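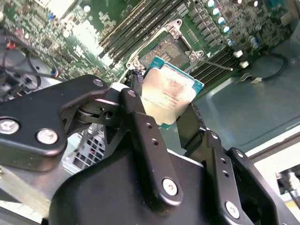 Why does Tralico drop to slow mode near the socket?
The planner switches to slow mode when the held part enters the keep-out volume defined in the cell file. Inside it, only straight-line moves along the socket normal are accepted. With a processor held just over open contacts and DIMM slots on both sides, a sideways replan is the move most likely to do damage, so the planner stops and returns code 142 instead.

Can I turn slow mode off?
No. You can shrink the volume in Clisex, down to a margin of 7 mm.

The pose estimate jumps when the chip is tilted. Is this a bug?
Usually it is glare on the heat spreader. Set the estimator to edge mode, which fits the substrate border and ignores the metal face. Edge mode needs at least two visible sides — with fewer, it reports no pose.

What does code 371 mean?
The hand-eye calibration is older than the tool definition. Recalibrate, then reload the cell file.

Are cell files from before May supported?
Yes, after conversion with the Fadier import tool. Grasp offsets are not carried over.

Maintained by Lakshmi Raju. Last updated Friday, December 8, 2023.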